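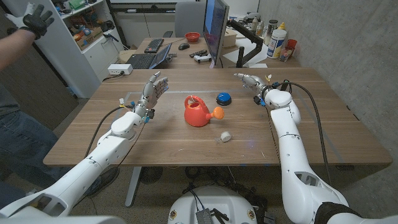
Reviews > Furniture > Tables > Zurkia Dusau Extending Table

Zurkia Dusau Table Review: Four Months of Daily Use

The Dusau is the larger of the two wooden tables Zurkia sells, and the only one that extends. I bought mine in July for $712, delivery included, in the white painted finish. It also comes in clear oil for the same price. I paid for it myself and Zurkia doesn't know I'm writing this.

I wanted a table that could be a desk from Monday to Friday and a dinner table the rest of the time. My old one was a secondhand pine thing that rocked no matter what I put under it. I work at home, I sew a bit, and my sister's family comes over most weekends with two boys who lean on everything. So the table gets used hard.

Delivery and assembly

It came in two boxes. The top and the extension leaf are in one, the legs and frame in the other. The top box is heavy and the handholds are cut too close to the edge, so one of them tore on my stairs. Get a second person for that part. The driver would only bring it as far as the front door, and the store page did say so, in small type under the returns policy.

Assembly took me most of an evening. The instructions are drawings with no words, and step 6 shows the cross rail upside down. If you follow it as printed, the bolt holes end up on the wrong side and you find out two steps later. I had to undo eight bolts. I wrote to Zurkia and got a reply from Ho-yin Wan in customer service, who said the sheet had been corrected but older copies were still in some of the boxes. He sent me the new one as a PDF. If your sheet has a small "B" in the bottom corner, it's the corrected version.

The hex key in the bag is soft and started to round off before I finished. Use your own. Everything else fit well. The legs bolt into metal plates, and the plates came already attached and straight.

Leave the leg bolts a little loose until the table is standing, then tighten them all. I tightened as I went the first time and one leg sat high.

The finish

White paint on wood was the part I worried about most, and the results are mixed.

The paint is a satin white, a bit warmer than printer paper. It doesn't glare under a ceiling light. The grain shows very faintly if you look across it toward a window. Coffee, tomato sauce and ballpoint pen all came off mine with dish soap and a soft cloth. Permanent marker did not. Turmeric left a yellow patch that faded over a couple of weeks next to the window and is now hard to find.

Heat is the weak point. I set a bowl of soup down without a mat, not boiling, and it left a dull ring. The ring is still there. Zurkia's care card says to use mats under hot dishes, so I can't claim I wasn't told, but I have owned cheaper painted furniture that took this better.

Scratches depend on what makes them. A laptop with rubber feet does nothing. The unglazed foot of a stoneware mug will leave gray lines that look like scratches and mostly rub out with baking soda. My sewing machine left two real ones because I slid it when I should have lifted it.

The edges have held up well, apart from one corner that met a door frame while I was moving the table. It chipped down to the wood, a spot the size of a lentil. Zurkia sells a touch-up pen for $9. The match is good but the pen dries glossier than the rest of the table. Dab it with a paper towel before it sets and it blends in better.

I have seen the oiled version in the showroom at Bronbridge. It hides marks better, but it needs a new coat twice a year, and the floor model had a lot of water rings. I would still pick the white.

Stability

This is where the Dusau earns its price. With the leaf stored, it does not move. I can type, cut fabric with a rotary cutter and lean my full weight on one end without any sway. The feet have screw levelers with plenty of travel, and my floor slopes enough to need it.

With the leaf in, it's a little worse. Push sideways on the end and you can feel some give where the halves meet. It has never bothered anyone at dinner. It does bother me when I sew at that end, so I sew at the other one.

Zurkia doesn't print a weight limit on the box. It's on the website under the downloads tab, and it's 400 pounds spread across the top. I haven't tested that and don't plan to.

The leaf

The leaf stores under the top on two wooden runners. You pull the halves apart, lift the leaf out, turn it and drop it in. One person can do it, but it's easier with two, since the halves tend to creep back toward each other while you're holding the leaf.

When new, the runners were stiff enough that I had to brace a foot against the leg. I rubbed a candle along them and that fixed it. The latches underneath are plain metal hooks and they close with a good firm click.

There is a seam on each side of the leaf. Crumbs get into it. A thin plastic scraper or an old gift card clears them out. The color of the leaf matched the top when it arrived, but since it lives in the dark and the top doesn't, I can now see a slight difference in daylight. The top has gone a shade creamier. I expect that to get worse, and I now put the leaf in for a few days every month to even things out.

Size and legroom

Standard table height, and comfortable with an ordinary dining chair. As a desk it's a little high for me and I'm 5'5". I raised my office chair and added a footrest.

The frame under the top is deep. Chairs with arms may not slide under. Mine don't, by less than a finger's width, and I ended up keeping them along the wall. Measure the arms of your chairs before you order. A person with long legs who likes to cross them will hit the frame. My brother-in-law complains about it each time.

The legs sit right at the corners, which leaves both long sides open. I can roll from one end to the other without hitting anything.

There is no cable hole and no tray. I didn't expect one on a dining table, but if you plan to work at it, buy some stick-on clips for the underside of the frame. The first set I tried didn't stick to the unpainted wood underneath. Screw-in ones were fine.

Compared with the Szűcs

The other table I considered was the Szűcs, which costs $49 more and is solid beech. I spent a while with both at the showroom. The Szűcs has a nicer top and the heat resistance is better, at least according to the salesperson. But its leaf is separate, so you need a closet to keep it in, and the legs are set in from the ends. Anyone seated at a corner has a leg between their knees. For a room used only for dining I might have gone that way.

There are also very good tables at $2000 and up. I looked at a couple and didn't think I would treat them the way a table at that price should be treated.

Service

Besides the instruction sheet, I wrote to Zurkia once more, about a missing leveler foot. They replied the next day and the part came in a padded envelope nine days later with no charge. They didn't ask for photos or a receipt. The warranty is five years on the frame and one on the finish, and heat marks are excluded.

What I'd change

A tougher top coat, first of all. Then a frame that is an inch shallower, some kind of stop on the runners so the halves stay open while the leaf goes in, and a better hex key.

Rating: 4 out of 5

I'd buy it again in white, and I would order the mats at the same time.

Update, Tuesday, November 18, 2025: The give at the leaf joint had gotten more noticeable, so I went underneath and found two of the frame bolts a half turn loose. Tightening them brought it back to how it was in the summer. The rating stays the same.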